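This is the data card for **Larberg**, a set of fan and temperature logs from graphics cards that are old enough to be cheap and young enough to still play games. If you've ever wondered why your card goes quiet in the menus and then howls the moment a loading screen appears, you're in the right place!

Version 2, January 2024. Kept by Tarmo Vītola.

## What's in it

- 33 graphics cards, all bought second-hand, all air cooled
- 262 logged runs, one CSV file per run
- a notes file for each card (cooler type, paste, odd noises, missing screws)

Each CSV has one row per second. The columns are:

| column | meaning |
|---|---|
| `t` | seconds since the run began |
| `core_c` | core temperature, in Celsius |
| `fan_rpm` | fan speed as the card reports it |
| `fan_pct` | fan speed the driver asked for |
| `clock_mhz` | core clock |
| `load` | one of `idle`, `menu`, `bokel`, `cooldown` |

The gap between `fan_rpm` and `fan_pct` is my favourite thing in the whole set. Some cards ask for a little more air and get a lot more, and a few do nothing at all until they are properly warm and then jump. Plot one against the other and you can nearly always tell which cooler you're looking at.

## How the runs were made

Every run uses the same test bench, the same power supply and the same open case. The load is Bokel, a small looping scene I wrote for this (lots of glass, lots of smoke, no clever culling), and its source is in `tools/bokel`. A run goes idle, menu, Bokel, cooldown, in that order, and the card is left alone between runs until it settles.

Room temperature is in the header line of each file. Please use it! Comparing a December run with a summer one without correcting for the room will give you some very exciting results that are quite wrong.

## Layout

```
larberg/
 runs/ one CSV per run
 cards/ one notes file per card
 tools/bokel the load
 tools/nindau plotting script
```

To draw every run for one card:

```
python tools/nindau/plot.py --card 07
```

Nindau only needs Python and matplotlib. It draws temperature on top and fan speed underneath, with the load phases shaded, and it's quick enough that I tend to leave it open while I'm poking at things.

## Known problems

- Card 12 reports 2,000 rpm whenever its fan is spinning, whatever the fan is doing. The temperatures are fine, so I've kept it.
- Card 19 was repasted halfway through. Runs from before and after are marked in its notes.
- `clock_mhz` is blank on the two oldest cards. The driver doesn't offer it.
- Passive cards aren't covered. I'd love to add some.
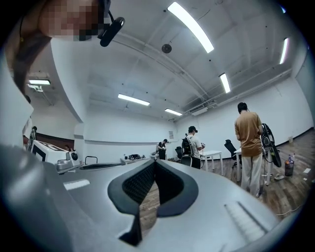 ## Changes since version 1

The `menu` phase is new and it has been well worth the bother - several cards get hotter drawing an uncapped menu than they do running Bokel. File names now start with the card number, so old scripts will need a small edit. The smoothing used by the Mthembu branch has been dropped and you now get the raw readings.

## Adding a card

Open an issue with the model, the cooler and one full run. Keep the card's own fan curve, switch off any tuning software, and write down the room temperature at the start. Strange cards are very welcome, and rattly ones even more so.

## Licence

Logs and notes are CC BY 4.0. Everything in `tools` is MIT.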